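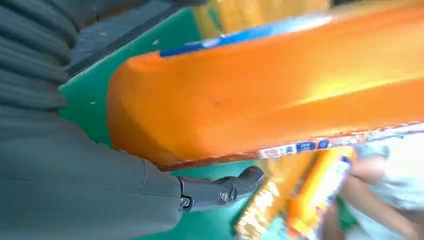
*Wrist view, Cell 2: gripper finger against an orange package, packets in hand at right.*

Visit report, Ukex packet handling cell, Dustdale
2 August 2023
Written by Tekle Nigatu

Purpose of the visit was to see how Ukex sets up and maintains its mixed-package cell before we write the service plan for ours at Utia. Myroslav Derkach, who runs maintenance on the line, took me through it between shifts.

## Setup

One arm, one gripper, a green work surface. Packages vary in size and most have a glossy film. The controller holds 44 grip recipes, each with its own closing force and approach angle. Derkach keeps a printed copy at the cell and marks changes in pencil before anyone edits the file.

Glare is the main nuisance. On the orange package the light washes out part of the blue strip along the upper edge, and small print is hard to read from the wrist camera. Ukex has turned the overhead lamp twice since January. A diffuser is on order.

## Gripper care

The ribbed section above the finger is wiped down at the end of each shift and checked between the folds for film scraps. The finger face is wiped with a dry cloth. Solvent was tried once and left the surface tacky for a day.

The black joint at the end of the finger gets the most attention. Its screws are checked with a torque driver every 2,000 cycles. If one has moved, it comes out, the thread is cleaned, and it goes back with fresh threadlocker. The log showed 581 cycles since the last check.

## Repair

A finger swap takes two people and one hex key. After the swap they run 76 test picks at reduced speed, then reload the recipes. Derkach zeroes the finger position by hand against a gauge block and does not trust the automatic routine below half a millimeter.

Spares come from Lương. Ukex stocks two complete fingers and no joints, which I would change.

## Open items

- Get the torque value for the joint screws in writing.
- Ask Lương for lead time on joints alone.
- Copy the layout of the Ukex cycle log.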